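Maintenance and Setup Meeting – Hand-held Gripper Station, Jurnside
2023-06-27
Posted by Venla Kiiskinen

Search minutes Enter keywords Go

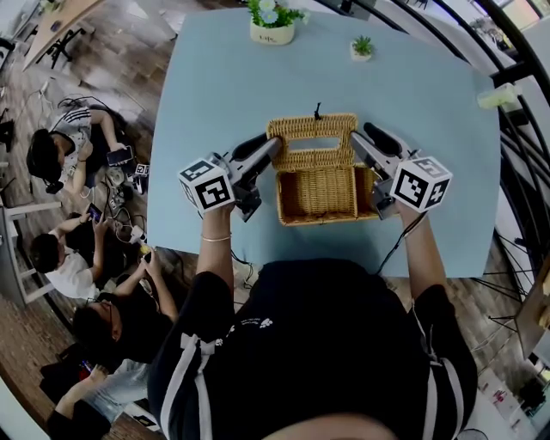

Chair: Arne Kuhlmann. Minutes: Venla Kiiskinen. Also attending were the two operators on the current roster and the Stendham workshop by phone. Apologies from Rantala, who will send comments on item 4 in writing.

1. Previous minutes

Accepted with one correction. The spare fingertip sets were ordered through Flodska, not through Stendham as written. Venla has fixed the copy on the shared drive.

2. State of the station

Arne reported that the station has logged 2,728 demonstrations since it was set up in April. Of these, 164 were rejected at checking. Most of the rejects fall into one group, where the tracking lost a marker cube part way through and the recorded path of the gripper jumps. The rest are a mix of operator slips and short recordings.

The basket task has more than its share of lost-marker rejects. Both grippers come in to the sides of the wicker basket at an inward angle, and Arne thinks the operator's forearm or the open lid may be hiding a cube from the tracking camera at that point. The operators felt the lid was the less likely cause. It was agreed to look at the rejected recordings before changing anything on the table.

Action: Arne to go through the basket rejects and note which cube was lost and when.

3. Marker cubes

The cube on the left gripper was found to have a little play in its mount when it was checked before the meeting. Stendham's advice was to take the cube right off, clean the seat, refit it and tighten the screw by hand with the short driver only. The long driver has stripped one mount already.

Any time a cube comes off, the gripper has to be recalibrated before it records again. There was some discussion about whether a quick check would do if the cube had only been nipped up a quarter turn. Stendham said no. The tag faces have to sit where the software expects them, and a small twist at the cube is a large error out at the fingertips. Agreed that the full routine applies every time, and the result goes in the station log with the operator's initials.

Tag faces are to be wiped with a dry microfibre cloth. One operator had been using screen wipes. No damage found so far, but these are to stop, as Stendham has seen the print go shiny on another set and the tags then read poorly under window light.

Action: Venla to refit the left cube and recalibrate. Both grippers out of use until this is logged.

4. Fingertips

The black rubber tips were discussed at some length. Rantala had asked earlier whether they could be left on until they fail. The view of the meeting was that they should be changed sooner, when the pad has gone smooth in the middle, because operators start to squeeze harder to make up for it and the recordings change character. Wicker seems to be hard on them.

Tips are to be changed on both grippers at once, even where one pair still looks good. The operators reported that mismatched tips feel odd and take a while to get used to.

Procedure as agreed:
– Unplug the gripper cable first.
– Slide the old tip off straight. Do not lever it with a screwdriver.
– Check the end of the arm for rubber residue and clean it off.
– Push the new tip on until it stops, then open and close the gripper fully ten times by hand.
– Reconnect, confirm that the closed position reads zero, and log the change.

Action: Arne to order two more sets from Flodska. Rantala's written comments to be attached when they arrive.

5. Cables

Each gripper has its own cable and the two behave differently. The one on the right gripper hangs down past the operator's arm and has given no trouble. The one on the left goes over the near edge of the table, and the operators said it drags when they reach across to the far side. Arne tried a soft tie at the table edge last week but it shortened the reach too much. He will try a longer loop with the tie further down.

The power strip and chargers on the floor came up again. Phones and station gear are sharing the same strip, and the cables have become tangled enough that it is hard to tell which plug is which. Agreed to label every station plug at both ends and give the station a strip of its own. Phones can stay on the old strip, moved back toward the wall. Anyone sitting on the floor while waiting for a turn is asked to keep clear of the station leads.

Action: Venla to label plugs and fit the second strip. Arne to sort out the left cable loop.

6. Table and stands

The legs of the stands beneath the table should be checked at the start of each session and the locking collars tightened. One collar was found loose after the table was shifted for cleaning. Venla will put tape marks on the floorboards so that everything goes back to the same spot.

The operators asked if the potted plants at the far side should stay. Arne said yes – the background is meant to look like an ordinary home, and the items can be moved about between sets so long as they do not stand between a cube and the camera. Item closed.

7. Other business

Stendham offered to service both grippers at their workshop. This would leave the station idle, so Arne asked whether they could come to Jurnside and do it here. They will check and reply to Venla by email.

The station log is nearly full. Venla has a new book and will copy the calibration table into the front of it.

Next meeting to be set once the Stendham visit is confirmed.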